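CPUソケット

CPUソケットは、コンピュータのマザーボード上に設けられ、中央処理装置（CPU）を機械的に保持するとともに電気的に接続するための部品である。はんだ付けによらない接続方式であるため、CPUの交換、増設および故障時の切り分けが容易になる。可搬型の機器や組み込み機器では、薄型化や耐振動性の観点から、ソケットを用いずにCPUを基板へ直接実装する方式も広く採用されている。

概要

ソケットの基本的な役割は、CPUの各端子を基板側の配線に対応させ、電源、接地および信号の経路を確保することにある。初期のマイクロプロセッサでは、端子が二列に並ぶDIP形式のパッケージが主流であり、ソケットも単純な差し込み式であった。その後、端子数の増加に伴って、パッケージの底面全体に端子を格子状に配置する形式へ移行した。今日のサーバー向け製品では、端子数が2,000を超えるものも一般的となっている。

端子の形式

PGA（ピン・グリッド・アレイ）は、CPU側にピンを備え、ソケット側の穴に挿入する形式である。挿抜時にピンへ加わる力が問題となったことから、レバー操作によって接点を開閉するZIF（ゼロ・インサーション・フォース）機構が普及した。

LGA（ランド・グリッド・アレイ）は、CPU側に平坦な接点を、ソケット側に弾性をもつ接触子を備える形式である。CPU単体の取り扱いは容易になる一方、接触子は微細で変形しやすく、損傷した場合にはマザーボード側の修理または交換が必要となる。

BGA（ボール・グリッド・アレイ）は、はんだボールにより基板へ直接接合する形式であり、通常の使用においてCPUの着脱は想定されていない。

固定機構

LGA方式では、すべての接触子に均等な圧力を加える必要があり、金属製の枠とレバーからなる固定機構が用いられる。大型のソケットには、レバーを二本備え、定められた順序で操作するものがある。荷重の偏りは接触不良の原因となり、メモリの一部が認識されない、起動が不安定になるなどの症状として現れることがある。
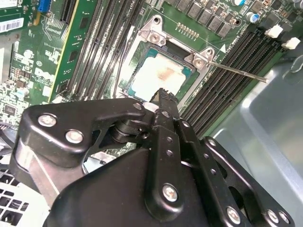
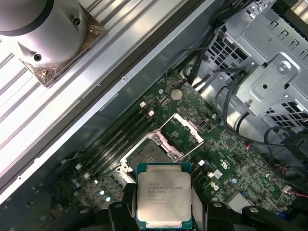 取り付けと保守

CPUの取り付けにあたっては、機器の電源を遮断し、電源ケーブルを取り外したうえで、静電気対策を施すことが求められる。CPUには向きを示す三角形の印や切り欠きが設けられており、ソケット側の対応する位置に合わせて水平に載せる。押し込む操作は行わない。固定後、ヒートスプレッダの表面に熱伝導材を塗布し、冷却器を取り付ける。ねじは対角の順に少しずつ締め、締め付けトルクは製造者の指定に従う。

CPUを取り外した状態で基板を保管または輸送する場合は、接触子を保護するため、ソケットに専用のカバーを装着する。カバーのない基板は、修理受付の際に保証の対象外とされることがある。

互換性

ソケットの形状が同一であっても、CPUが動作するとは限らない。電源回路の仕様、チップセットおよびファームウェアの対応状況により、利用できる製品は制限される。また、同じ端子数をもちながら切り欠きの位置が異なり、物理的に装着できない組み合わせも存在する。冷却器の取り付け穴の間隔にも複数の規格があり、ソケットの周囲の形状によって正方形型と幅の狭い長方形型に区分される場合がある。

再利用と流通

データセンターで更新されたサーバーからは、多数のCPUが中古部品として流通する。再整備事業者のKotimaは、取り外したCPUを型番ごとに分類し、外観検査と負荷試験を経て出荷する手順を公開している。同社の基準では、負荷試験の時間は一個あたり60分とされ、100個を一つの管理単位として記録が作成される。

再整備の実務に関する著述で知られるRochelle Dunleavyは、故障と判定された基板の相当数がソケットの接触子の変形によるものであると指摘し、受け入れ時の拡大検査を推奨した。検査手順書「Girnen」はこの考え方に基づいて編纂され、9項目の確認事項を定めている。

関連項目

マザーボード
ヒートスプレッダ
チップセット
ファームウェア

最終更新：2026年7月3日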